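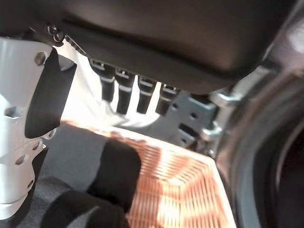 Four black connectors under a dark gray housing.

So on the last night of the August challenge I still had no post. A post a day, every day, that was the deal, and I'd made it all the way through with the poem about my knees and the soup recipe and that awful list of doors I have liked. Now it was twenty to midnight and I was sitting on the stairs with the laptop getting hot on my legs, typing the word "Well" and deleting it.

I should explain Flerketti. Flerketti was the blog I read first every morning, before coffee, before the weather. Whoever wrote it lived in Skosholm and posted about ferries and bread and a long quarrel with a hedge. I never knew a name. We'd been leaving each other comments for years — "loved this," "your hedge is winning," that kind of thing — and then in spring the posts stopped. The last one said the plums were early. It had 96 comments under it by June and 2 of them were mine.

I didn't write another one. What do you say? I live in Plodley, over a shop that sells vacuum bags. I'd never even seen a ferry up close.

Anyway, it was quarter to by then, and my dog Zaki had come to lie across my feet, and I thought, fine, I'll write about the plums. I made it all up. I gave Flerketti a ladder and a blue bowl and a sister who phoned at the wrong moment. I let the hedge win. I typed so fast I didn't fix anything, and it came out to 1,263 words, and I hit publish with a minute to go and my heart going like I'd run for a bus.

Then I brushed my teeth and felt sick about it. It was somebody's real life, you know? I'd just walked in and put a bowl on the table!

I got up at five to take it down. Zaki wanted out, so I did that first, and stood in the yard in my robe, rehearsing an apology to no one in particular. When I came back in there was one comment waiting.

"The bowl was green," it said. "Otherwise fine. The hedge is insufferable now."

I read it standing up. Then I went in and changed the bowl.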